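Boletín del edificio Eskola
Cortinas, telas y eco: lo que hemos aprendido acondicionando salas pequeñas

En los últimos meses han llegado a la oficina del edificio bastantes consultas sobre el ruido. La mayoría no se refieren al ruido que viene de fuera, que en esta parte del polígono es moderado, sino al que se produce dentro de las propias salas: voces que rebotan, llamadas que se oyen mal, grabaciones con un fondo metálico. Dedicamos este apartado del boletín a explicar qué se puede hacer con poco dinero, qué está permitido según las normas del edificio y qué conviene consultar antes.

Las salas de la planta baja y de la primera planta se reformaron con paredes lisas pintadas, techo continuo y suelo vinílico. Son superficies fáciles de limpiar y duran mucho, pero casi no absorben sonido. En una sala vacía, una palmada deja una cola que se oye con claridad. Al meter muebles la cosa mejora algo, sobre todo si hay estanterías llenas o sillas tapizadas. Con una mesa y dos sillas de plástico apenas se nota.

Conviene distinguir dos problemas que en las consultas suelen aparecer mezclados. El primero es el aislamiento, es decir, que el sonido no pase de una sala a otra. Depende de la masa de la pared, de las juntas, de la puerta y de los pasos de instalaciones, y una tela colgada no lo resuelve. El segundo es la reverberación, que es el tiempo que el sonido sigue rebotando dentro de la misma sala. Ahí las telas sí ayudan, en particular con las frecuencias medias y agudas, que son las que más molestan al hablar por teléfono.

Quien tenga un problema de aislamiento debe comunicarlo a la oficina, porque las obras en tabiques y puertas corresponden a la propiedad. En la primera planta ya se han cambiado las juntas de 6 puertas y está previsto continuar en marzo por el pasillo norte. No hace falta estar presente mientras se trabaja, pero sí dejar libre el hueco de la puerta por los dos lados.

Para la reverberación, lo más sencillo es colgar tela. El resultado depende de tres cosas: el peso del tejido, la cantidad de pliegue y la separación respecto a la pared. Una tela fina y tensa, pegada a la pintura, absorbe muy poco. La misma tela con pliegue abundante trabaja mejor, y si se deja un hueco de unos centímetros por detrás, mejor todavía. En la oficina tenemos un muestrario de Perden con varios gramajes que se puede consultar y devolver en el día.

El color no influye en el sonido, aunque sí en la luz. Una tela oscura en varias paredes reduce bastante la claridad de la sala, incluso con las pantallas del techo encendidas. Si se va a trabajar muchas horas sobre una mesa, es preferible dejar clara la pared que queda detrás de la pantalla o de la lámpara y cubrir las demás. También se puede dejar a la vista una franja de pared en la parte alta, que refleja la luz del techo y no perjudica mucho al resultado.

El sistema de cuelgue es el punto en el que más errores se cometen. Las normas del edificio no permiten taladrar los perfiles metálicos ni usar adhesivo de montaje sobre la pintura. Sí se admiten las pinzas, los cables tensados entre soportes ya existentes y las barras a presión. Las pinzas son lo más rápido y se retiran sin dejar marca. Hay que poner las suficientes para que el borde superior no haga bolsas, y reforzar las esquinas, donde tira más el peso.

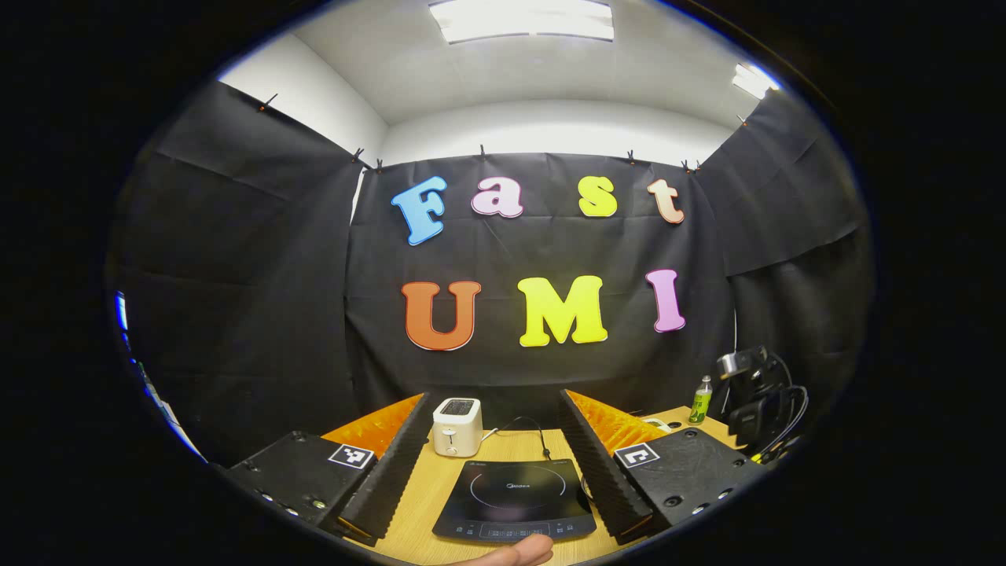
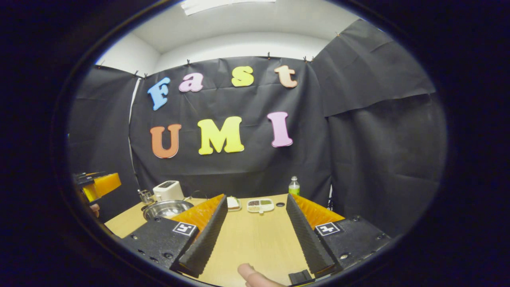 Tela negra sujeta con pinzas por el borde superior, en la primera imagen; en la segunda, un tablero de madera clara.

Las arrugas de una tela que ha estado doblada no afectan a la absorción, pero a mucha gente le molestan a la vista. Suelen bajar solas con los días si el tejido pesa. Si es ligero, se puede pasar una plancha de vapor vertical antes de colgarlo. La oficina presta una, con las mismas condiciones que la escalera: se apunta en la hoja y se devuelve antes de las ocho de la tarde.

Un asunto que exige más cuidado es la reacción al fuego. Toda tela que cubra pared de forma permanente en una sala de uso compartido debe llevar tratamiento ignífugo, y hay que entregar copia del certificado. Quien compre por metros debe pedirlo en el momento, ya que luego cuesta mucho conseguirlo. Los tratamientos en espray que se venden para aplicar en casa no se aceptan, y el lavado elimina algunos de los que vienen de fábrica. En la etiqueta o en la ficha del tejido debe figurar si la protección resiste el lavado y cuántos ciclos aguanta.

Tampoco se puede cubrir nada de lo siguiente: detectores, pulsadores de alarma, rejillas de ventilación, cuadros eléctricos, luces de emergencia y señales de salida. La tela debe quedar a una distancia mínima de 50 centímetros de cualquier radiador o calefactor. Si el calefactor es portátil, la distancia se mide desde donde esté cuando funciona. En las revisiones hemos encontrado un par de rejillas tapadas por completo, con el consiguiente aire cargado en la sala y quejas por la temperatura.

En cuanto al coste, una solución con tela de gramaje medio para una sala pequeña queda en alrededor de 800 euros si se cubren tres paredes con pliegue doble y se compra el tejido ya tratado. Cubriendo una sola pared, la que está enfrente de quien habla, se gasta bastante menos y se obtiene buena parte de la mejora. Nuestro consejo es empezar por ahí, probar un par de semanas y decidir después.

Los paneles de espuma en cuña, que se venden mucho por internet, no se recomiendan. Los más baratos no llevan certificado de fuego, se despegan con el calor y dejan restos en la pintura que hay que lijar al entregar la sala. Los paneles rígidos de fibra forrados funcionan mejor y se pueden apoyar en el suelo sin fijarlos. Stokbridge los fabrica con pie propio y hay dos modelos en la sala de reuniones de la planta baja, por si alguien quiere probar cómo suena antes de comprar.

No hay que olvidar el techo y el suelo. En una sala baja, el rebote entre ambos pesa tanto como el de las paredes, y una alfombra gruesa debajo de la mesa puede notarse más que otro paño de tela. La alfombra tiene que ser estable y no sobresalir hacia la puerta. Si lleva base de goma, conviene levantarla de vez en cuando para que el vinilo no amarillee.

Las mesas también rebotan. Un tablero liso y grande situado entre la voz y el micrófono devuelve un sonido que en las grabaciones se percibe como hueco. Se corrige en gran parte acercando el micrófono a la boca y poniendo un tapete debajo. Un fieltro de escritorio corriente sirve. Antes de gastar en tratamiento de paredes merece la pena hacer esta prueba, que no cuesta casi nada.

Para comparar antes y después no se necesita un aparato especial. Basta con grabar con el teléfono, siempre desde el mismo punto y a la misma distancia, un minuto de lectura en voz alta y unas palmadas secas. Se guarda la grabación, se cuelga la tela y se repite. Escuchadas seguidas con auriculares, las diferencias se aprecian bien. Si no se aprecian, es probable que el problema sea otro: un ventilador, un fluorescente que zumba o una puerta que no cierra.

Sobre el mantenimiento, las telas colgadas acumulan polvo en la parte alta y en los pliegues. Una pasada mensual de aspirador con cepillo blando es suficiente. Si hay personas con alergia en la sala, mejor cada dos semanas. El servicio de limpieza del edificio no aspira telas ni mueve paneles, así que esta tarea queda a cargo de quien ocupa la sala.

Al dejar una sala hay que retirar todo lo colgado, salvo acuerdo por escrito con la persona que entra. Las pinzas y los cables que se abandonen pasan al almacén y quedan a disposición de los demás. Ahora mismo hay una caja con 40 pinzas metálicas de boca ancha, en buen estado, y varios rollos de cable fino con sus tensores. Se pueden pedir en la oficina por las mañanas.

Estamos preparando, junto con Grakus, una compra conjunta de tejido ignífugo para abaratar el metro. El pedido mínimo es por rollo completo y solo habrá dos colores, crudo y gris oscuro. Quienes tengan interés deben enviar a la oficina las medidas de cada pared, anchura y altura por separado, e indicar si quieren pliegue sencillo o doble. No hace falta pagar nada hasta que se confirme el precio final. El tejido llegará sin dobladillo, y cada sala se encargará del suyo o lo encargará fuera.

Las medidas deben tomarse a la altura real de cuelgue, desde la pinza o la barra hasta el suelo, descontando un par de centímetros para que el bajo no arrastre. Las salas del fondo tienen el suelo algo desnivelado y allí es mejor medir en las dos esquinas.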